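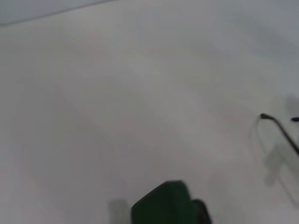 Wrist cam view, stock focus setting

Wrist camera goes soft up close. Lens or settings?
Posted by skirnville_arms

Swapped the Bikton camera for a Marnano and my pale surface now looks like fog with a gripper in it. Same mount, same arm. Worth paying $244 for another lens?

Remo Wallner
Try manual focus first. Set it at fingertip distance, lock it, then compare both cameras again. Keep your $244.

boateng_fan
mine does that too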